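Carnedholm gets its own rulebook for two-armed robots

I've been waiting for this one! The Carnedholm workshop has finally put out its house rules for robots that handle cloth, and they're mercifully short: 2 pages, plain words, no flow charts.

The first rule is my favourite. Keep finished work well away from the bit of table where the arms are busy.

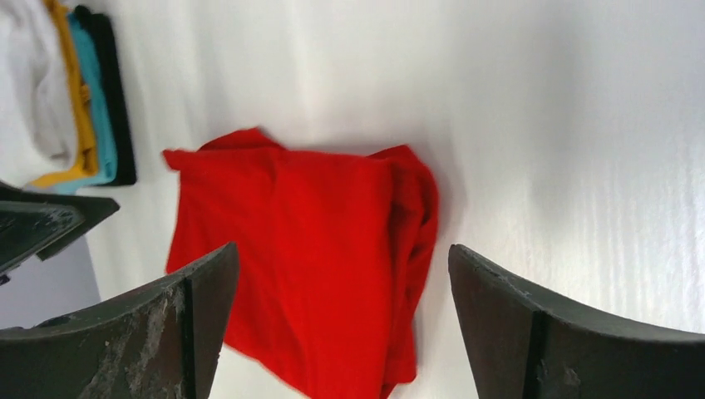
Red cloth between the gripper fingers, folded pile off in the corner.

Next comes speed. With both arms over the table, Clamero (the group that wrote the draft) wants them running at 20 per cent until a new routine has done 90 clean folds. Slow going, I know, but I've seen what a hasty arm does to a sleeve. Cables get a paragraph too, and they must have enough slack for the arm's full reach.
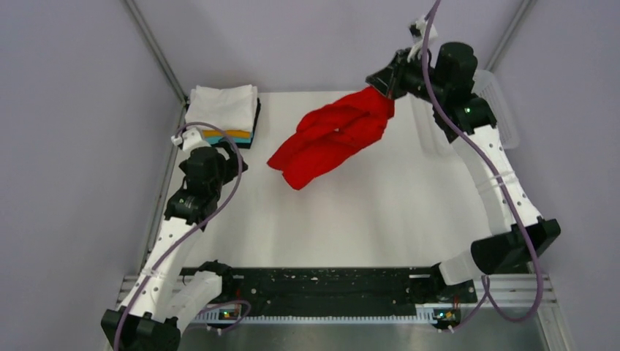
The right arm holding the cloth up over the table.

Rewi, who do the safety checks, also asked for a written note every time worn gripper fingers are swapped. Sounds dull, but I'm all for it – grip changes more than you'd think!

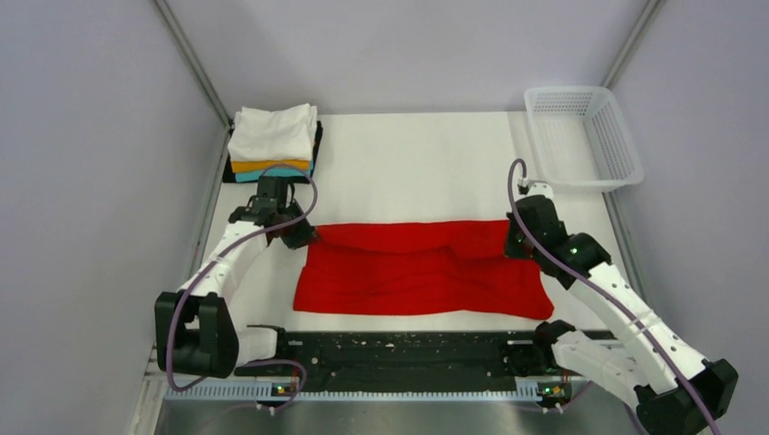 Page last changed: November, 16:40

Valska will be trying the same rules on its own benches, and comments are open until the end of the month. I've already sent mine in (more on lighting, please).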